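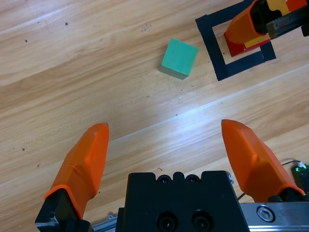

Does paving a rural road make the people who live along it better off?

Sometimes, and usually the ones who already had something to sell. I spent most of February in the Flelleck valley reading old project files and talking to people on the road between Skotum and Cloronero, and that is the short version of what I came away with.

The road is just over 23 miles long. It was dirt until the district took out a concessional loan and paved it in two stages, starting from the Skotum end. The loan documents promised the usual things: lower transport costs, better farm prices, more children in secondary school. I wanted to see which of those had happened and to whom.

What changed first

Transport got cheaper almost right away. Before the paving, one man with an old army truck carried nearly everything out of the upper valley and set his own price. Now there are several pickups and a minibus, and they compete. Everyone I talked to agreed on this, including the man with the truck, who has since sold it and opened a tire shop.

Farm prices are a harder question. The upper valley grows potatoes and keeps sheep. Potatoes used to rot in the cellars in a wet year when the road washed out, and much less of that happens now. But the paved road runs in both directions. Cheap onions and cabbage from the plain reach Cloronero the same day they are picked, and families who used to sell vegetables at the weekly market have mostly quit. Margareta Bucur grew cabbage on a rented half acre for years. She told me she gave it up two seasons after the asphalt reached her gate and now cleans rooms at a guesthouse in Skotum. She earns more than she did. She also pays for the minibus twice a day, and the completion report doesn't count that anywhere.

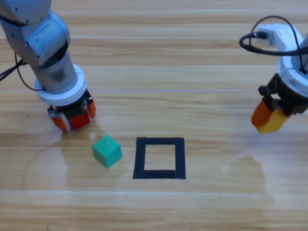
The sawmill in Costache is the project's favorite success story, and I think it deserves most of the credit it gets. Costache is a side village two miles off the main road, and its mill sold rough beams locally for as long as anyone remembers. Once trucks could get in during winter, the owner, Ovidiu Pascu, bought a planer on credit and started selling finished boards to furniture makers outside the valley. Buyers like a striped top, with pale tan boards next to honey-brown ones, much like the table in the photo, and they pay extra for boards sorted by color. Sorting is slow work and it is done by hand, mostly by women from the village, on a regular wage. Those are real jobs and there were none like them before. The weak point is that almost all of the output goes to two customers, and Pascu knows it. He is trying to find a third before the next payment on the planer.

The planer loan is worth a few more words. It came from a small credit line attached to the road project, meant for businesses within reach of the new asphalt. The baseline survey found 242 households in the upper valley that earned money from something other than farming, and the plan was that a good share of them would borrow. Few did. The forms asked for a registered land title, and most land up there was never registered in the current owner's name. Pascu had a title because his father had kept the papers. His neighbor, who makes good wooden gates, had no title and got nothing.

If I were designing one of these projects, I would put the money for land registration in the first year, ahead of the credit line – or at least accept equipment as collateral. This came up in three separate meetings, going by the minutes I read, and was marked each time as outside the scope of the project.

School is the part I changed my mind about. I went in expecting the road to matter a lot, and the older students do ride the minibus to Skotum now. But the parents I asked talked about the cost of lunch and of having one less person at home in lambing season. The road made school possible for the families who could already spare a teenager.
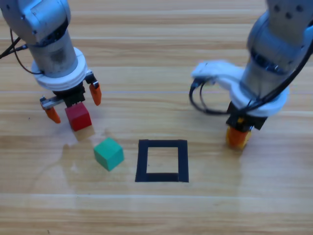
The bridge

Between Costache and Cloronero the road crosses the river on a bridge built in 1962. It was not part of the loan. The engineers inspected it, put up a weight limit, and paved up to it on both sides. Loaded timber trucks are over the limit, so they either cross anyway or go out the long way through the lower pass.

Replacing it has been in the district budget as a line with no amount beside it for several years. The district says its maintenance money goes to patching asphalt, and I have seen the potholes, so I believe that. A dirt road can be fixed by a few people with shovels and a load of gravel. A paved one needs a crew and a machine that the district has to rent from outside the valley. The loan agreement has one paragraph on maintenance, which says the borrower will provide for it.

I am going back when the snow clears to talk to the drivers who use the lower pass. I would also like to see the bridge inspection report, which I have asked for twice. If you have worked on a road project of this size and know how the maintenance was paid for, please write to me. I have plenty of reports on how roads get built and very few on what happened ten years later.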